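Small Rooms, Big Beds — speaker notes

Opening. Say hello, thank the Wellora folks for the tea, and wait for the back row to settle. Ask who made their bed this morning (hands up, no shame!) and then who has something lying on it right now that isn't bedding. It will be nearly everyone, and that's where we start.

Point one: the bed is the biggest table in the house. We put down whatever is in our hands — a folded cloth, a plastic bag, the charger with its cord trailing off toward the side — and it stays there until we want to sleep.
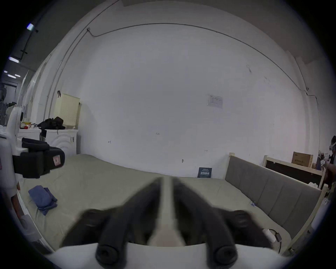
Tell the story of my aunt's place here, but keep it short this time. She slept on the edge of her own bed for most of a winter, bless her, and the other half belonged to the ironing. Pause for the laugh, then ask the room what they'd move first. My own answer is always the small stuff, then the fabric, then smooth the sheet with the flat of your hand from the wall outward.

Point two: one garment at a time. Spread it out, find the sleeves, and only then fold. If people at the Pamell evening are anything to go by, this is where the questions come, so leave six minutes and don't rush anybody.
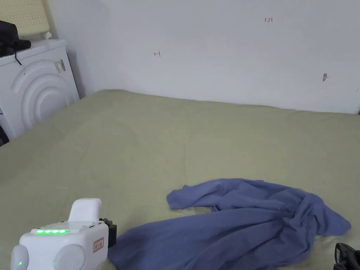
Blue garment on the bed, crumpled.

Mention that thin fabric likes a slow hand. Invite someone up to try with the shirt from my bag.

Point three: when the laundry shares the room. Very handy, and very tempting to use the top of the machine as a second shelf.
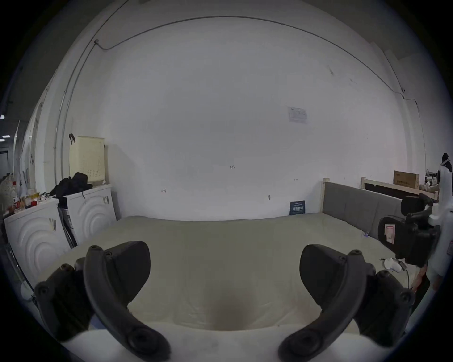
Notes by Shufen Wei
for the Trurkitura home talks, December

Ask whether anyone else sleeps within reach of a washer. Bahman Ebrahimi has the handouts, 200 copies, by the door. Take questions, and remember to give back the microphone!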